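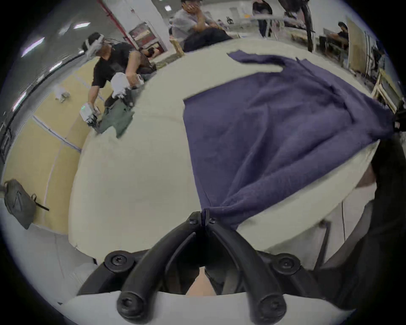

Working with Cloth: A First Course in Laundry and Linen Care
Cuven Open Textbooks

Chapter 2
The Folding Table

Chapter 1 ended with a basket of clean, dry clothes. Now comes the part of the work that most people rush through, and it happens to be our favorite! Folding is where you get to know cloth with your hands. You feel how a knit stretches when you lift it, how a towel keeps its bulk no matter what you do to it, how a thin shirt slides out of line the moment you look away. By the end of this chapter you should be able to take a T-shirt out of a heap, find its shoulders, lay it flat, and fold it to the same size as the last one.

What you will learn

How to set up a table for folding
How to pick out the two points that open up a crumpled garment
How to smooth a knit without pulling it out of shape
How to fold T-shirts and towels so that they stack
How to look over a stack and fix it before it goes on the shelf

Words to know: hem, collar, shoulder seam, knit, woven, nap, fold line, selvage
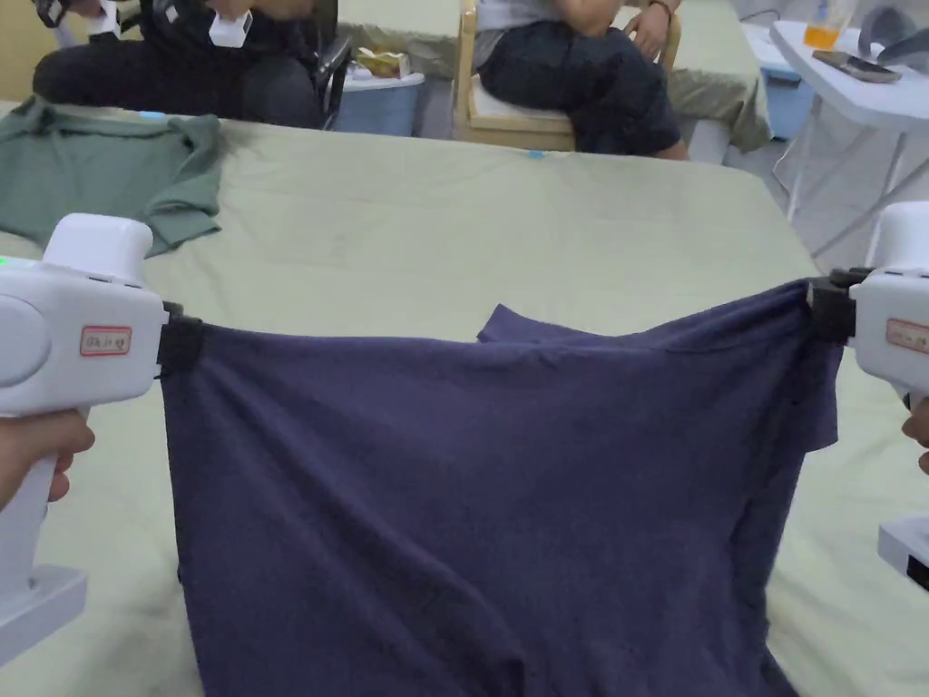

Page last changed: July

2.1 Why start with a T-shirt?

A T-shirt looks like the easiest thing in the basket. Try it, though, with one that has been sitting in a pile, and you will see why we give it a chapter of its own. It has four openings, two layers that slip against each other, and sleeves that fold themselves under when you aren't watching. If you grab it anywhere you like and lift, you get a twist. Hold it by two well-chosen points and it drops open into a panel you can work with.

The best two points are the outer ends of the shoulder seams. Hold the shirt there and let the weight of the cloth do the first bit of smoothing for you (this is a lovely thing to watch when it goes well). The top will sag between your hands a little. That's fine. What you want to look for is doubled cloth near the collar, where the front and back have bunched together. Shake that out before the shirt touches the table. Once it is down, a trapped fold is much harder to chase.

Most of the T-shirts in your practice bundle are 100 percent cotton knit. Knit cloth is made of loops, and loops give. Pull hard on one side and that side grows longer than the other, so your fold line will run crooked even though your hands were straight. Pull gently, then pat. Patting is a real technique, and we will use it all through the book.

2.2 The table

You can fold on a bed, on a couch, or on your knees, and people do it every day. A large table is still a wonderful thing to have. It lets you spread a whole garment out, walk to the other side, and see the fold line from the far end. Stand close enough that your elbows stay bent. If you have to lean far over to reach the middle, turn the garment instead.

Cover the table with a plain cloth in a light color. A smooth bare top lets thin knits skate around, and a cover gives them something to hold on to. Light colors also help you find dark socks, which will otherwise hide from you until the end of the day. Give every person a side of the table and leave a clear space for finished work.
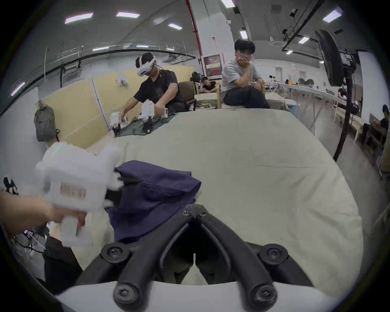

Figure 2.1 A large table under a cream-colored cloth, with a folded navy cloth at the near edge and a dark green cloth on the far side.

The laundry at Porkmont, which we will visit again in Chapter 6, folds 3,000 pieces in a busy week, and its tables are set up in just this spirit: light cover, clear finishing space, nothing stored on top. New workers there begin with towels and move on to shirts when their stacks stand straight.

2.3 Reading a crumpled shirt

Before you lift anything, look. A shirt in a heap gives you more clues than you might expect. A print or a tag can tell you where you are on the garment. A thick ridge with ribbing is the collar. A long, flat, stitched edge is almost always the hem. Wrinkles help too, and they often run away from the spot where the cloth is caught, so follow them back and you will find what needs to be freed.

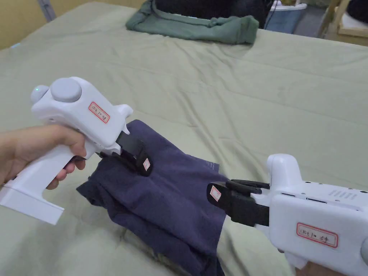 Figure 2.2 A dark navy T-shirt, crumpled and partly lifted. Note the wrinkles running diagonally across the cloth.

Try this

Take one T-shirt from your bundle, drop it on the table, and find both shoulder seams by touch with your eyes closed. Lift, shake, lay down, pat. Now do it again with the shirt inside out. Keep going until it feels boring, then swap shirts with a partner and start over, as a different weight of cotton will surprise you all over again!

If your class uses the Purance practice bundle, start with the darkest shirt. Seams are harder to see on dark cloth, and your fingers will learn faster. The Fu fold, a quick method that starts with the shirt flat and facing up, is shown step by step on page 85. Leave it for later in the week. Section 2.4 begins with the plain fold in thirds, and you will need a towel as well as a shirt for it.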